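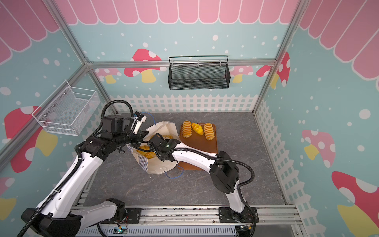
Slide 1. Two robot arms holding a paper bag with bread inside.

Stiltholm bike theft talk, speaker notes
Yasaman Ansari, February 13, 2021

Start with the totals. 399 bikes reported stolen in Stiltholm last year, up from 298 the year before. Pause there.

Most came from shared garages and stairwells, not the street. Ask for a show of hands: who has written down their serial number?

Gwynne Street case — keep it short. Three bikes gone in one night, all on cable locks. One was found in May because the owner had the number and a receipt for $1,925. The other two are still missing. No names, the case is open.

Reporting: file online or at the front desk. Bring the serial number and a photo of the bike. If you see yours for sale, don't arrange to meet the seller. Call us first.

Leave ten minutes for questions. Registration forms are on the table by the door.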